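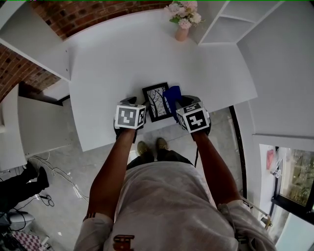 The kit came on a Sunday, which Aliki Vlachopoulos thought was a strange day for a courier, and it came in two boxes. The smaller box held the grippers. The larger one held the cables, the power supply, a printed booklet and a tin of mints with the Drokis name on the lid.

She had 28 days to try it. After that she could send it back or pay the balance, and the balance was more than she had spent on her van.

Her business was cleaning and resetting holiday lets on the Skalcombe side of the estuary. She had started with her aunt's cottage and now had keys to a good many more, and each summer it was harder to find people who would do a changeover properly. Drokis sold a service for firms like hers. You showed it how you wanted a job done, using a pair of hand-held grippers, and they turned the showing into something their machine could do. The machine itself would come later, if she went ahead. For now she only had the hands.

"Four hundred goes per task," Hugo Hoarau told her on the telephone. He was her contact at the company and he rang from the Kukgate office every morning at ten past nine. "It's in the booklet. Page 2."

"It says 400 good ones."

"Yes. 400 good ones."

"Who decides if they're good?"

"I do, mostly," Hugo said.

The first task on her list was dusting. She had written it down as "dust surfaces and objects", and Hugo had written back asking her to pick one object and one cloth. She picked a picture frame. Every let she looked after had a few of them, and the guests moved them about and put greasy thumbs on the glass.

It was slow. The grippers were heavier than they looked and she had to think about each finger. To pick up a cloth she had to come down on it from above, close, lift, and see whether she had got a fold of it or only a pinch. A pinch would slide out halfway across. The frame had to be held still with the other hand, near the corner, without tipping it over or shoving it off the desk. Then wipe, left to right, top to bottom, and put the cloth down. Then do it again.

On the first day she did 31 and Hugo threw out 19.

"You're wiping with your elbows," he said the next morning.

"I beg your pardon?"

"You lock your wrists and move your whole arm. It's very common. Do you do that at home?"

She went and dusted the top of the fridge with an ordinary duster to find out. She didn't. At home she hardly moved her arm at all.

By the end of the first week she had stopped dropping the cloth. She kept a tally on the back of an envelope and then, when the envelope was full, in the notebook where she wrote up breakages. Her cousin Guérin did the afternoons when she had changeovers to see to. He had married into the family and was always called by his surname, even by his wife. He was a joiner and between jobs, and he took to the grippers at once, which annoyed her. He held them loosely, like a pair of pliers he'd owned for years.

"What's the trick?" she said.

"Don't look at your hands. Look at the picture."

She tried it and it worked a bit. The frame had a print of bare branches in it. She had never liked it much, and by the second week she could have drawn it from memory.

Hugo's calls got shorter. He would read her the number from the day before and the number he had kept, and the two were closer each time. Once he asked her why she always folded the cloth before she began.

"Do I?"

"In nearly all of yours. Guérin doesn't. You press it down on the desk first and take it by the crease."

She thought about this. "My mother did that. It gives you a clean side to turn to."

"Right," said Hugo. She could hear him typing. "Do you want it to do that?"

"Do I want what?"

"The machine. It'll go one way or the other, depending on what we feed it. If I keep both, it'll do something in between, and that might look odd. It's better if you choose."

She said she would ring him back, and then she drove to the chapel conversion at the top of the town and stripped three beds.

It bothered her all day. She had trained perhaps a dozen people over the years and had never told any of them to fold the cloth. Some did and some didn't. She'd told them not to use the blue spray on the slate, and to check behind the bathroom door, and to leave the heating at sixteen. They had watched her for a morning and then got on with it. One girl, who was very good, used to dust with a sock on her hand. If somebody had asked Aliki to choose between the sock and the cloth, she would have said she didn't care so long as it was clean.

In the evening she watched Guérin do his last few. He scrunched the cloth into a ball and went at the glass with it, and when he had finished the glass was perfectly all right.

"Do you think folding makes any difference?" she said.

"To what?"

"To the dusting."

He opened the gripper and let the cloth fall. "It makes it slower."

"By how much?"

"I don't know. Bit slower. You'd save the time on washing cloths, I suppose, if you're using both sides." He sat down and rubbed his wrist. "Is this for the lad at Kukgate?"

"He says I've got to pick."

"Then pick yours. You're the one paying."

She rang Hugo the next morning before he could ring her, and said folded. He said that was fine, but it meant he would have to set Guérin's aside, and that left her a long way short. She asked how long. He told her. She looked at the calendar on the back of the kitchen door, where February was already mostly crossed through.

"Can he learn to fold it?" Hugo asked.

"He can learn. Whether he will is another thing."

He did, in the end, for the price of a Sunday lunch and the loan of her van. He grumbled through the first hour and then forgot to. The two of them took turns, half an hour each, with the radio on low. When it was her turn she looked at the picture and let her wrists go, and when it was his she made the tea and wrote down the count.

They finished with two days in hand. Hugo sent a summary by email, a single page with the Drokis heading on it. Total recorded, 1,051. Total kept, 400. Underneath was a box marked "Notes on method", and he had filled it in himself: *Cloth pressed flat, folded once, taken at the crease. Turned to clean side for second pass. Frame steadied at corner.*

She read it standing up in the hall with her coat on. It was accurate. She couldn't think of anything to add to it.

The balance was due on the Friday. She put the grippers back in the smaller box to see if they still fitted, and they did, and then she took them out again and left them on the side. There were eleven more tasks on the list. The next one was towels.

"How does your mother do towels?" Hugo asked, at ten past nine.

"She's been dead six years," said Aliki. "In thirds. Long edge first."

"Sorry. Thirds, long edge first." He typed it in. "And your cousin?"

"Rolls them."

There was a pause on the line.

"I'll talk to him," she said.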